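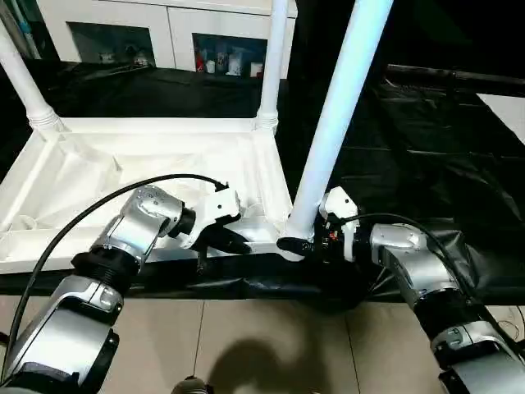 Bench notebook – August, equipment planning for the two-arm cell

Search this notebook Go

E-mail this page | Print this page

Started writing this at 7:40 in the morning with coffee, before the meeting where I have to say out loud how much money we want. The table-leg job is still on the bench, three legs up and the front left socket waiting, so I'm going to use that as my yardstick for everything below. If a purchase doesn't make that kind of job go better, it goes to the bottom of the list. (I say that every year and then somebody wants a nicer monitor. Usually me.)

What I keep coming back to is the fingers. The right gripper gets hold of a leg down at its base fine, but these are black fingers made for general picking and the legs are round and smooth, and I want something with a proper curve to it. Lightfoot has a set with swappable pads that bolts to the housings we already own. I asked for a price on two pairs plus spares and they came back at $172 a pair, which I think is very fair! Drondora wants more and won't sell the pads separately, so every time a pad wears out you're buying the whole finger again. No thanks.

Lead time from Lightfoot is 16 days if we order plain pads, 27 if we want the soft ones. I'd take the soft ones and live with the wait. Check the bolt pattern one more time before the order goes in – I measured the left housing only, and I would hate to find out the right one is different after the box is open.

Cables next. Both gripper cables come off the housing and arch over the wrist and then down the outside of the arm, and the left one swings out right over the tabletop. That's a lot of loose loop to have above a part with legs sticking up out of it. I priced cable clips and a length of sleeve from Inwood and it's small money, $47 for the lot, so I'm putting it under supplies and not making anybody sign for it. Would love right-angle connectors too but those mean new cables, and new cables mean next year.

Fixture. I go back and forth on this one. Right now the top sits upside down on the black sheeting and the sheeting is slick and bunches up. It's good for killing color in the background and not much else. Zakholm makes a flat rubber mat in matte black that would give us the same color, less shine, with some grip to it, and they'll cut it to size. Or we build our own nest out of scrap, two stops along the back and one on the side, and spend nothing but an afternoon. I lean toward trying the scrap nest first and keeping the mat as a line in the budget in case it's ugly. Put it in at the full price anyway, it's easier to give money back than to ask twice.

Things I am NOT asking for, so I remember why when it comes up:

- A third arm. We haven't gotten good enough with two.
- The Drondora wrist upgrade. Lovely thing, but it needs a new controller and there goes the whole year.
- A bigger bench. I'd only fill it.

Consumable parts: more tables. I know it sounds silly to budget for cheap little tables, but the collars where the legs seat will loosen up if we keep pushing legs in and pulling them out, and then a loose one goes in easy and we fool ourselves. I'd like a fresh one for every batch of runs and keep the old ones for practice. Need to ask if we can buy legs on their own.

Still to do before the meeting: get the Inwood quote as a real PDF (what I have is a phone number and a price on a sticky note), ask Zakholm if cutting costs extra, and measure that right housing. Service plan for the arms is nearly 27 percent of the total on my sheet and I'd like to know if we can drop to the basic one. Haven't called yet. Will call after lunch.

Contact the notebook admin | Copyright Two-Arm Bench Notes | Back to top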